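Pestska Online: Questions About Accounts and the Launcher 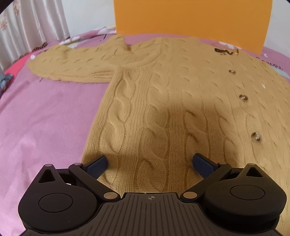

Yellow cable-knit cardigan on a pink bedspread

Last changed: June 7, 2016

Do I need a Workance account to play?
Yes, for multiplayer. The single player campaign starts without it, but your progress is then saved only on your own computer.

I bought the game in May and my old statistics are gone. Why?
The old profiles were moved to the new server by hand. If yours is missing, write to Dzintra Vītola through the contact form and give your player name exactly as it was, with capital letters.

Can I hide my statistics from other players?
You can hide them from strangers, but friends will still see your rank. Open Profile, then Privacy. The change is visible after the next match.

How many players fit on the Siliņa map?
More than 200 in the large mode. In the small mode it is two teams of five.

The launcher stays on "connecting". What can I do?
Close it fully — also the small icon near the clock — and start it again. If this does not help, delete the folder named Ekow inside the game folder. It will be made again at the next start. Your settings are not stored there.

May I use one account on two computers?
Yes, but not at the same time. The second login closes the first one without a warning.

Is there a version for consoles?
No.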